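Konda's hand-held gripper kit goes on general sale
2020-01-08

If you've been following this page for a while you know I have a soft spot for Konda, the little outfit out in Drurnuvham that makes grippers you hold in your own hand. Well, their starter kit is finally open to everybody as of this morning! Up to now you had to be on the early list, and I got on that list in June mostly by pestering them (sorry, Konda).

Quick catch-up for people who are new. You carry the gripper around, you do a chore with it, a camera on the tool records the whole thing, and the recordings are used to teach a robot arm the same chore. Konda sells the tool and the software that sorts your recordings. The arm is your problem. Mine is an old Stullov that I bought used and have been nursing along ever since, and Konda says the kit's mounting plate fits it, plus most of the other small arms people tend to have at home or in a school lab.

So what's in the box? You get the gripper, 2 sets of finger pads, a camera mount, a charging cable, a hex key that I have already lost once, and a license for the software that runs for a year. The camera itself is extra. I grumbled about that in my first note and I'm going to grumble again, because the price on the front of the order page makes you think you're done paying and you aren't. The kit is $2,000. Spare pads are $119 a set, and that does feel steep for pads.

They do grip nicely, though. I've been using the soft ones for tableware, and a cup that used to squirm around between hard plastic fingers now just sits there until I let go. Thick handles, thin handles, a bare rim, all fine. The one thing I can't do well is a saucer lying flat on the table. There's so little edge to get hold of that I end up chasing it around like a kid with a hockey puck. I asked Konda about it and they said to come in low from the side and tip it up, which works maybe half the time for me.

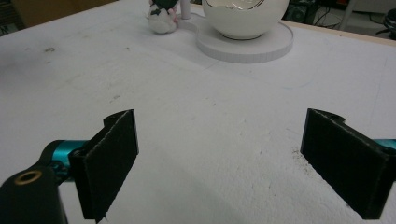 Fingers open on my white work table, with the cup and saucer still out of reach at the far side.

Getting it going took me an evening. The printed guide is short and mostly clear, except for the page on pairing the camera, where the steps are in the wrong order (do step five before step three and you'll be fine). Konda tells me the new batch ships with a corrected sheet. You then wave the tool around slowly for a minute so the software can learn your room, and it's picky about that. If you rush, it makes you start over. I rushed. I started over. My dog left the room.

Once you're past that part it's really pretty fun. You press the button, do the task, press the button again, and a little tone tells you it saved. Back at the computer all your takes are lined up in a row and you can throw out the bad ones with one key. I love that key! The older release made you confirm every single delete, and cleaning up after a long session took me longer than the session did.

A few complaints, so you don't think I'm on the payroll. The grip is sized for somebody with bigger hands than mine, and after half an hour my thumb wants a break. The soft pads pick up lint like crazy, and Konda's advice is a strip of tape, dabbed and not dragged. The battery door pops open if you set the tool down on its back. And the software still can't read a card that's more than half full without going very slowly, so empty yours often.

The other name people keep bringing up to me is Ó Flaithearta, who have a hand-held kit of their own. I've only had a short turn with one at a friend's place. It's lighter and the trigger has a better feel, no question. What put me off is that you can't change the pads yourself, you have to mail the tool in. For somebody like me, who is always swapping between soft and hard, that's a dealbreaker. If you plan to do one kind of job and stick with it you may well like theirs better, and I'd say try both if you can find somebody to lend you one.

Orders go through Konda's own page, and they're quoting 2 weeks for delivery inside the US. Other countries are coming later, no date yet. Early list folks get the new software release as a free download, and you should see a notice the next time you open the program. Back up your old takes before you click yes. The update moves them to a new folder, and it took me a good long while (and one very grumpy email) to find mine.

They're also working on a smaller grip for small hands. I've asked to try it, of course. I'll post here when it shows up, and meanwhile if any of you have the saucer trick figured out, please write in and tell me how you do it.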